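Killeo: a small sorting tool for household words

README

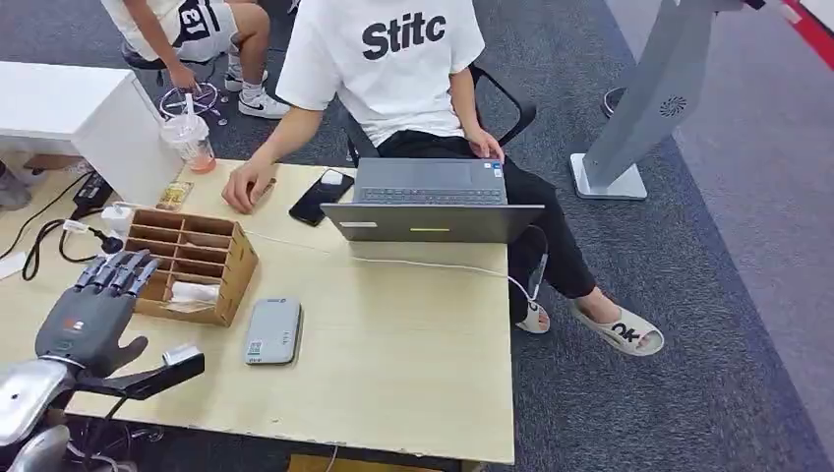 Killeo is a list of the words people use for the places where they keep things at home, along with a little program for searching it. We started with one question that wouldn't leave us alone: why does one family say "junk drawer" while the family next door says "the bits drawer" or "the everything drawer"? Names like these get passed down, bent out of shape and handed on again, and hardly any of them are in a dictionary. Take a wooden desk organizer with a grid of small compartments and a folded white tissue in the lower front section. We have entries that would call it a cubby, a pigeon box, a tidy, a nest and (my favorite!) a "little hotel". All of those are in the data, and we would love more.

What's in it

The current release has 800 entries. Each one is a word or short phrase, with a note on what it refers to and a sentence showing it in use. The sentences are real ones, sent in by the people who say them, and we only fix spelling when the meaning would get lost otherwise. A lot of them are very funny. Read the kitchen section first if you want a good time.

The files:

entries.csv - the main list, one word per line
places.csv - the kinds of storage spot we recognize (drawer, shelf, tin, hook, porch, car and so on)
sentences.txt - the full example sentences, matched to entries by number
lookup.py - the search program
old/ - the Kandska list, kept as it was

Columns in entries.csv

id: a plain number, never reused, even when an entry is removed
word: the word or phrase, in lowercase unless it contains a name
place: one value from places.csv
meaning: a short note in everyday language
learned_from: parent, grandparent, roommate, partner, made it up, don't know
still_used: yes, no or sometimes

The learned_from column is the one I get most excited about. You can follow a word from a grandmother's sewing tin to a college dorm and into a garage, and by then it means something else. "Made it up" is a perfectly good answer, by the way. Please don't be shy about it.

Getting started

You need Python 3 and nothing else. Download the folder, open a terminal inside it and type:

python lookup.py drawer

That prints every entry with "drawer" in the word, the place or the meaning. Add --sentences to see the examples too. If you search for a very common word you will get a long page of results, so --limit 20 is handy. The search ignores capital letters but does care about spaces: "catch all" and "catchall" are separate entries with separate histories, and we want to keep it that way.

Where it came from

Loubna Bennani began the Kandska list as a notebook, then a spreadsheet, with words from her own relatives and the people she worked with. Chaimae Hegazy wrote the lookup program and the form we use to collect new words. I came along later, typed up the notebook pages and got hooked. The two lists were merged in August. Where they disagreed on a meaning we kept both notes, separated by a semicolon, so don't split on semicolons unless you want that!

Known gaps

Kitchens are covered really well, bathrooms much less so. Boats and campers have 17 entries between them, and there must be a whole world of words out there for those. Nearly everything is in English, with some borrowed words from families who speak something else at home. We write those the way the sender wrote them, so the same word can show up under a few spellings. The still_used answers are also only as fresh as the day they were sent.

Please don't treat the counts as a survey. People send us the unusual words and skip the plain ones, so "closet" looks rarer than "the coat cave", and I'm fairly sure it isn't.

Adding words

Fill in the form or send a change to entries.csv. Leave the id blank and we'll give it one. Keep the example sentence under 60 words, and take out last names and street names before you send it. If your word is already listed but you use it for a different spot, send it anyway - that is the good stuff.

Use and credit

Free for any purpose, including classrooms and word games. Please credit it as "Killeo household words". Older copies may say "Kandska", and that's fine too.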